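An open day at the Brannigan brass works, Turnberg

The train to Turnberg gets in at ten to nine and the works opens its gates at half past ten, which leaves plenty of time to learn that the station café doesn't open on a Wednesday. By the time they let us in there were 284 of us, according to the man with the clicker, and most had brought their own mouthpieces in case of emergency.

Brannigan makes trumpets, flugelhorns and one trombone that people in the trade are polite about. Our guide was Baoshan Lü, who has been bending tubing there long enough to do it while looking at you. He fills the tube with pitch, bends it, melts the pitch out again and then tells you how many he threw away in his first year (200, and he seemed proud of it).

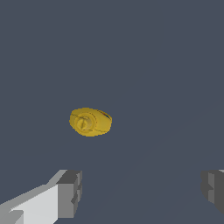 Rings and ferrules take up far more of a trumpet maker's day than I'd imagined. The bell gets all the admiration, but a badly seated ferrule will buzz on one note only, and that note will be the one in your solo. Lü can hear it from across the room and doesn't always keep it to himself. A chunky yellow ring like the one shown, broad at one end and narrower at the other, would go on a finger and never near a tuning slide. Several visitors still asked about engraving, and were sent to the shop, where a polishing cloth costs what I paid for my first cornet.

After lunch (soup, standing) we went up to the test room. Ghazal Fallahi played the same eight bars of a ballad on three horns and asked us to pick the expensive one. I chose the student model with great confidence. So did most of the Belard youth big band, which made me feel better until I remembered they were fourteen. 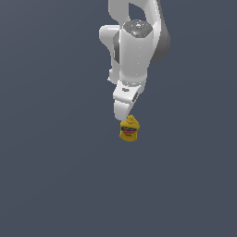 The evening concert

Fallahi's quartet, Triso, played in the packing hall at seven, with 100 chairs put out and a good many more people than that. The acoustics were those of a packing hall — generous to the drummer, less so to the bass. They opened with a slow blues and closed with a tune Fallahi said had no title yet. I missed the encore for the last train, and heard the start of it from the car park.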